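December 6, 2019

Indoor humidity 38 percent at breakfast, down from November. Radiator valve in the living room left at 2. The laundry from last night's load was dry by the time I got up, apart from the waistbands, which always lag.

Wash log. One dark load, Lumach liquid, half cap, cold, short spin. The Lumach rinses out better than the Amus powder did. With the powder I had pale streaks along the seams of everything navy, and the streaks came back after a second rinse, so I put it down to undissolved powder and not to the machine. The remaining Amus goes to Enikő Boros, who washes only whites and has hotter water than I do.

Called Fekete about the bathroom fan. They quoted 21 days for the part. I asked whether the older motor would fit and was told the housing changed. Győző Bodnár thinks the housing is the same and only the bracket changed. He is going to look at his own fan and measure the hole spacing. Until then, no drying in the bathroom. Everything goes in the living room, window open for 16 minutes after each load is hung, then closed.

The drying arrangement as it stands: one long pole, a tripod stand under each end. It's a photographer's background support, bought used, and it does the job better than the folding airer from Rilurano, whose rungs are too low for anything longer than a towel. Two faults. The pole sits higher at the right end than at the left, and hangers with smooth hooks creep downhill toward the left stand. Also the feet slide on the marble tile if the pole is pulled sideways while loading. I tried rubber pads under the feet in the summer. They left gray marks and I took them off.

Leveling would be simple if the height collars were marked. They aren't. I'll put a pencil line on each center column at the same height and set both to the line.

The small clips help in the meantime. One at the top of the hanger stops the creep, as with the black T-shirt on the red hanger. 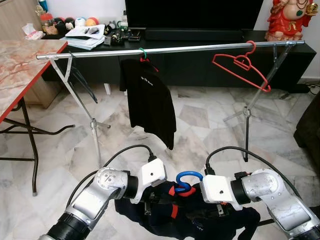

The clips are short of the number I need, so the order of hanging matters. Heavy items should go over the stands and light ones toward the center, or the pole bows. T-shirts go on the hanger from the bottom hem, never stretched through the neck. Plastic hangers only for damp things. The wire ones rusted into the collar of the gray shirt and that stain is permanent.

Navy and black are still hung together on the grounds that they're washed together. I have had no transfer between them so far. Red is a different matter and anything with red on it gets space on both sides until fully dry.

To do: pencil lines on the columns, more clips, call Fekete again if Győző's measurement agrees with the old part. Ask Enikő whether she wants the powder in the box or decanted - the box has a torn corner.

Humidity at ten in the evening not recorded. Battery in the meter is dead.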